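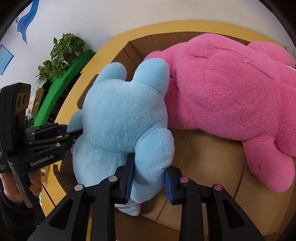

Fleldale, 5 Mar 2023

**Figure 1.** Short-pile (blue) and long-pile (pink) plush toys.

## 3. Pile length and the feel of softness

People are remarkably good at talking about softness, and this was the happiest surprise of the whole study. We had expected our respondents to reach for the same two or three words again and again. Instead, the 147 adults who filled in the Fleldale questionnaire gave us over 700 separate comments on touch, many of them several lines long and full of comparisons – moss, warm bread, the inside of a winter glove.

Most of these comments sort themselves by pile length. Short, fuzzy surfaces like the blue one in Figure 1 drew words to do with skin and fruit ("peachy" was a clear favorite). Long fur brought out words about movement, such as "stroke," "comb" and "sink into." We find this split very exciting! It suggests that people judge a fabric partly by what their hands want to do with it, and that a simple scale from "hard" to "soft" throws away much of what they notice.

The fabric swatches came from two mills, Avemia and Belkadi, and were cut to the same size and glued to plain card. Respondents handled each swatch for 10 seconds behind a screen, wrote down whatever came to mind, and then handled it again in full view. Colors were matched across pile lengths, so a pink long-pile swatch always had a pink short-pile partner.

Seeing the fabric changed the answers more than we thought it would. With the screen in place, long pile was often called "thin" or "wispy." Once it was visible, the same people called it "thick." Short pile moved much less between the two rounds. Bright colors seemed to widen the gap for long pile, although our set of colors was small and we would love to see this tried with a wider range.

An earlier survey in Oson, with 800 respondents, asked only for a rating and found no effect of pile length at all. Our own ratings were just as flat. The differences live in the written comments, and Section 4 describes how we coded them.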